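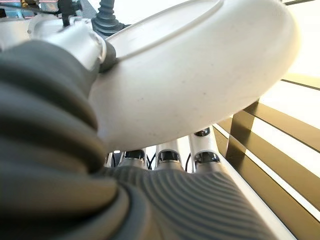

去Mokholm看机器人开放日这件事，我从六月就开始念叨了，念叨到家里人一听见“机器人”三个字就自动去厨房倒水。报名那天我守在电脑前面，页面转了半天圈圈，最后跳出来一个号码：479。我把这个号码抄在冰箱贴底下的便条上，又抄在手机里，生怕到时候人家不让进门。（到了门口根本没人查号码，只让我在本子上签了个名字。）

2021年9月3日，终于出发了。从车站出来要走将近1,000米，一路是慢慢往上的坡，两边先是住家，后来是仓库，再后来是一家卖浴缸和瓷砖的店，橱窗里有一只特别大的粉红色浴缸，我站着看了一会儿。早上有点凉，我穿了外套，走到一半又脱下来抱在手上，到了门口已经出汗了。这种天气真是最不好穿衣服。

办开放日的是Oyelaran，一家做机械手的公司，地方不大，占了一栋旧厂房的两层。楼下是加工间，楼上是装配和测试的房间。我原来以为会是那种很气派的展厅，有大屏幕、有音乐、有人戴着耳麦在台上走来走去，结果一进门先闻到一股机油和咖啡混在一起的味道，墙边立着几辆自行车，有人正蹲在地上缠一卷电线，抬头跟我说：“随便看，小心脚下。”我一下子就放松了，觉得来对了地方！

先说楼下。楼下的讲解是一位很年轻的工程师，说话快得像赶火车，可是讲得真好。她把零件一个一个拿起来给我们传着看，有关节的外壳，有细细的轴，还有一小袋垫圈，叮叮当当的。她说很多人来参观，只爱看机器人动，可是他们自己花时间最多的是怎么让线从关节里穿过去又不被磨断。她拿出一根磨断的线给我们看，断口毛毛的，像用旧了的鞋带。旁边一位老先生问，那为什么不把线放在外面呢？她说放在外面也有放在外面的麻烦，容易钩到东西，手伸进箱子里去拿零件的时候尤其讨厌。老先生很满意，在小本子上记了下来。我也想记，可惜我只带了手机，手里又抱着外套，又拿着咖啡，实在腾不出手。

我一直很喜欢看别人讲自己每天在做的事。不用多会讲，只要是真的天天在弄，讲出来就有一种很踏实的感觉。以前我住的地方楼下有个修雨伞的摊子，我也能站着看半个钟头。所以那天在楼下，我们这一组比预定的时间晚了好多才上楼，后面一组的人已经在楼梯口等着了，怪不好意思的。

楼上就是我最想看的Clidon了。Clidon是他们正在测试的一只机械手，名字怎么来的我问了两个人，两个人给了我两种说法，我就不写了。

远看的时候，我第一个感觉是它挺干净的，有一块弯弯的米白色外壳，大而光滑，像一只倒过来的汤碗，又像我妈妈以前那顶洗头发用的烘罩。走近了就不一样了。外壳后面连着一截很粗的深灰色橡胶波纹套，一圈一圈叠着，跟手风琴的风箱差不多；外壳底下是三个并排的银色手指关节，金属的，一截一截，中间夹着细细的黑线。我马上想起楼下那根磨断的线，心里居然有点替它担心。手边还有一块灰色的橡胶垫，上面全是密密的弧形纹路，我猜是用来抓东西时防滑的那一面，和我家浴室门口那块垫子的纹路有几分像（我家那块滑得很，早该换了）。

橡胶波纹套我特地问了一下，问得很外行，我说：“它为什么要穿袜子？”全场都笑了。讲解的那位先生也笑，笑完很认真地回答我，说手臂那边要弯来弯去，套子可以跟着一起伸缩，也能挡住灰尘和碎屑。他说他们试过好几种橡胶，有的太硬，一弯就顶着关节；有的太软，折几天就皱成一团。说到这里他叹了一口气，那口气叹得特别真，我想这里面一定有很多个加班的晚上。

然后是演示。桌上摆了一个浅浅的盘子，里头放了几样东西：一个橘子，一只空的塑料瓶，一块海绵，还有一把看起来用了很久的刷子。第一个拿的是橘子。手慢慢地降下去，停一下，再降一点点，手指合拢，橘子就起来了。我旁边的小朋友“哇”了一声，我也跟着“哇”了一声，声音比他还大。橘子被放到另一个盘子里，放下去的时候很轻，滚了半圈就停住了。接着是瓶子，也顺利。海绵拿起来的时候被捏扁了一点，先生说他们有意把力气调小了，平时捏得更扁。

到了刷子就不行了。刷子的柄是歪的，第一次抓住了柄的尾巴，一抬起来整把刷子转了个方向，掉回盘子里，“啪”的一声。第二次也掉了。讲解的先生在电脑前面敲了一会儿，我们大家都不说话，连刚才那个小朋友都屏着气，气氛紧张得好像在看点球。第三次抓住了！虽然抓得歪歪的，可是抓住了，稳稳地放到了旁边的盘子里，满屋子的人都鼓掌。我觉得那一下掌声比前面橘子那一下大得多。我自己学骑车的时候也是这样，摔了好几次，后来歪歪扭扭骑出去一小段，我爸爸在后面拍手拍得跟什么似的。

演示结束以后可以提问。有人问它一共抓过多少次了，先生说光是这一副手指就已经抓了3,000次，再往后就要拆下来检查磨损。有人问能不能洗碗，大家又笑，他说怕水，暂时不能。还有一位太太问会不会夹到手，他就把旁边那个红色的急停按钮指给我们看，又说平时测试的时候人都站在地上那条黄线外面。那条黄线我倒是早就看见了，因为我一进门就踩在上面，被人很客气地请了回来。

我自己问的是：它知不知道自己抓的是什么？他想了想，说在他们这套测试里，它只知道形状和大概的位置，橘子和网球对它来说差别不大，要等捏到了，才从力的变化里知道软硬。这个回答我回家路上想了很久。我闭着眼睛在包里找钥匙的时候，差不多也是这么一回事，先摸到一个硬的，再摸到一个有齿的，才晓得找对了。不过我常常摸到的是一包过期的喉糖。

下午本来还有一场，是给小朋友动手的，用纸板、吸管和棉线做一只会弯的手指。说是给小朋友，我看里面大人也坐了好几个，我就厚着脸皮坐下了。步骤不复杂：吸管剪成小段，贴在纸板的指节上，棉线从里头穿过去，一头打结，一拉，手指就弯了。我做的那根一拉就往旁边倒，隔壁桌的小姑娘看了一眼，伸手帮我把中间那段吸管撕下来重新贴正。我谢了她，她说不客气，然后继续做她自己的，她做得可快了，已经在做第二只手了。

中间休息的时候我去了街对面的Udo，是一间小小的面包店，卖汤也卖三明治。那天的汤是南瓜的，稠得勺子都快能站住，配一片烤得很脆的黑面包。店里坐了好多从开放日过来的人，大家互相不认识，可是聊的都是那把刷子。有一桌说第三次是碰巧，另一桌说绝对是调了角度，两边争得很起劲，差点把汤碗打翻。我没有加入，埋头喝我的汤，心里是站在调了角度这一边的。要是你们以后也去，早一点进去坐，过了饭点黑面包就卖完了，我后来想再带一个回家，只剩甜的。

有一点小小的意见也写在这里吧，说不定主办的人会看到。楼上那个房间真的有点挤，个子矮的站在后面什么都看不到，我前面正好站了一位很高的先生，第一轮演示我看见的主要是他的后脑勺，后来他很好心地跟我换了位置。要是能把桌子垫高一点，或者让小朋友坐到前排地上，大概会好很多。还有洗手间的指示牌贴得太低，我绕了一圈才找到。别的真的都很好，每个人都很耐心，同一个问题有人问了又问，他们照样从头答起。

回去还是走那条坡，这回是下坡，轻松多了。纸板手指我放在外套口袋里，上车一坐下就听见“咔”一声，压弯了一节。到家拿出来，用胶带又粘了粘，现在还能动，就是弯得不太听话。家里人研究了半天，问我这东西能拿什么，我就找了一颗葡萄给他们表演，拉了好几次线都没成功，葡萄滚到沙发底下去了，过了两天扫地才扫出来。

他们说明年还会办，日期还没定，签名的时候可以留邮箱，有消息会通知。我已经留了，字写得不太清楚，有点担心他们把我的g看成q。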